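The Counter

by Araba Baidoo

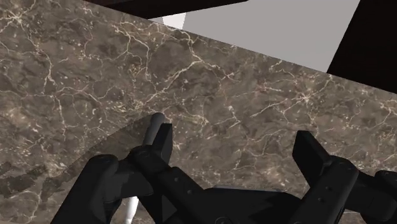
Gifty Gyamfi sold her mother's house in May and kept the recipe box. Everything else went to the cousins or to the church sale, and the box rode home on the passenger seat with the belt across it.

She had not planned to open it. She put it on top of the refrigerator with the flashlight and the phone book and went back to work at Varetura, where she did the billing. For a while she looked at it when she got the milk out, and then she stopped looking at it.

In late August her brother-in-law called. His name was Theophilus Abugri and he had been married to her sister for six years before her sister died. They still talked on the phone, mostly about his knees.

"They're doing the supper again," he said. "At the hall. They want the groundnut soup."

"Then they should make it," Gifty said.

"They want your mother's."

She told him her mother's soup was gone. He said a thing like that couldn't be gone, it had to be written down somewhere, and she looked up at the top of the refrigerator and didn't answer.

"How many people?" she asked.

"Sixty."

"Sixty! I have one pot."

"I have a pot," said Theophilus. "I'll bring the pot."

She took the box down after supper. It was green tin with a lid that stuck. The cards inside were in no order she could find. Her mother had filed the pound cake behind the cough syrup, and the cough syrup behind a list of people who owed her for cloth. Some cards had only a name on them. One said Upendo, no pepper, and nothing more.

The soup was there. It was on the back of a receipt from a hardware store called Henao, in pencil, and it said:

Groundnuts as usual
Chicken
Tomato, enough
The other thing
Cook until it is right

Gifty read it standing up, and then she sat down and read it again.

She called Upendo Nyamweya the next morning before work. Upendo had lived across the street from her mother for most of Gifty's life and had moved last year to an apartment with an elevator, which she disliked. She was eighty-one and answered the phone as though she had been holding it.

"What's the other thing?" Gifty said.

"Who is this?"

"It's Gifty. Mama's soup. It says the other thing."

There was a pause, and the sound of a television being turned down.

"I never had the soup," Upendo said. "I can't eat pepper. She made me a separate one and I don't think it was very good. I never told her."

"You lived across the street for thirty years."

"And I ate a great deal of that soup," said Upendo. "Come and see me. Bring me some of the bread from the place."

Gifty went on Saturday with the bread. The elevator was slow and smelled of floor cleaner. Upendo had put out cups and two kinds of jam. She wanted to hear about the house, who had bought it, and whether they had cut down the pawpaw tree, and Gifty said it was a young couple and she hadn't driven past.

"You should drive past," Upendo said.

"Why?"

"So you've done it."

They ate the bread. Upendo thought the other thing might be a leaf. Gifty's mother had grown something in a bucket by the back step, and she would go out and pull some of it when the pot was on. It had a smell, but Upendo couldn't say what the smell was. She thought of basil and took it back. Then she thought of mint and took that back too.

"Is the bucket still there?" she asked.

Gifty didn't know. The house had been emptied by other people while she signed things.

She drove past on the way home. The tree was there. There was a blue car in the driveway and a woman on the front step with her shoes off, reading something on her phone. Gifty went around the block and came back and stopped. She sat with the engine running until the woman looked up, and after that it would have been strange to leave.

The woman's name was Iida Kettunen. She had a baby monitor clipped to her belt and she talked quietly on account of it. Gifty said she was the person who had sold them the house, and Iida said she knew, she remembered the name from the papers, and was something wrong?

"Was there a bucket?" Gifty said. "By the back step."

"With the plant in it?"

"Yes."

"We thought it was a weed," Iida said. Then she saw Gifty's face and put her hand up. "No, it's still there. I didn't get to it. I haven't gotten to anything."

They went around the side of the house. The bucket was where it had always been, and the plant had gone tall and leggy and fallen over the edge. Gifty bent down and broke off a leaf and rubbed it between her fingers. It was a warm, sharp smell, a little like cloves. She had smelled it every Sunday until she was nineteen and she had never once asked its name.

"Take it," said Iida. "Please. Take the bucket."

"I only need some."

"Then come back when you need more."

Gifty picked a bagful. While she was doing it the monitor made a noise and Iida went in, and came out again with the baby on her shoulder. The baby watched the bag. Iida asked what the plant was for, and Gifty told her about the soup and the hall and Theophilus and his pot. She talked for longer than she meant to. When she got back in the car the seat was hot from the sun and her hands smelled of the leaves, and she drove the whole way with the windows up.

She made a test batch that night. It was too thin. She made another on Sunday and it was too sweet, which she blamed on the peanut butter, and she drove across town for the plain kind with nothing in it but nuts. The third batch she made after work on Monday. She let it go until the oil came up red on top. Then she tore the leaves in and turned off the flame and waited with the lid on.

It was close. She ate a bowl of it at the counter without sitting down. Her mother's had been darker, and there had been something at the back of it, a kind of smoke, that Gifty couldn't find. She thought it might have been the stove. It might have been the pot, and the pot had gone to a cousin who wouldn't know which pot it was.

She took a clean card from the back of the box and wrote at the top of it Tuesday, September 8, 2020, because it was past midnight by then. Under that she wrote the soup. She wrote how much chicken and which peanut butter. She wrote when to put the tomato in and what the oil should look like. When she got to the leaf she stopped, and in the end she put down: the plant from the bucket, at the old house, ask Iida.

Theophilus came on Saturday morning with the pot. He carried it up the steps against his chest with his chin over the rim. It was dented on one side and burned black underneath.

"Where did you get that?" Gifty said.

"From your mother. She gave it to your sister when we got married. I've been keeping the hose in it."

Gifty took it from him and turned it over. She ran her thumb along the dent. Then she turned it back and looked inside, where there was a ring of dried mud and part of a leaf.

"The hose," she said.

"It's a good size for a hose."

She scrubbed it in the bathtub with salt and then with soap and then with salt again. Theophilus sat on the closed lid of the toilet with his bad leg out straight and told her about a man at the pharmacy. He didn't offer to help and she didn't want him to. When the water ran clear they carried it to the kitchen, one handle each, and set it across two burners.

"How long does it take?" he asked.

"Until it's right."

He nodded and pulled out a chair. She gave him the chickens to cut up and a knife, and she put the radio on. Around eleven the phone rang, and it was Upendo wanting to know whether anyone was making the one without pepper.

"I'll make it," said Gifty.

"You don't have to make it very good," Upendo said.

Gifty got down the small pot.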